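Jurkesgate Robotics Club: soft cloth set, README

April. Posted by Sheena MacBrayne

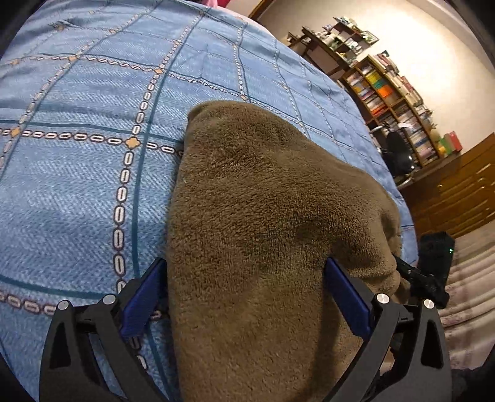

Hand-held gripper, both finger pads on the brown fleece, blue bedspread.

Quick notes so the Sunday group can get going. Will tidy later.

What it is: 1544 clips, members pinching, lifting and folding cloth at home with the hand-held gripper. Fleece, towels, tea towels, a few socks. For the Rutherford student challenge, soft objects catagory.

Split
- train 1544 minus the two below
- val 193
- test 50, don't touch till Gotholm

Folders go by cloth, then by member initials. Labels in labels.csv, one row per clip. Columns: clip, cloth, task, result. Result is ok / slip / missed. If you're not sure put slip and a note.

Known problems
- fisheye not corrected. Script is in tools/, run it yourself
- fleece is over-represented, towels thin. More towels please!!
- labels after clip 400 only checked by one person
- a few clips start late, trim is on the to do list

Baseline: the Pleloton model, config in the repo. Dosen't cope well with dark colours yet.

Adding clips: fork, new folder, pull request. Ask whoever you live with first if their stuff is in view. No faces.

Licence: club and school use only for now.

We use cookies to remember your login. Accept | Manage settings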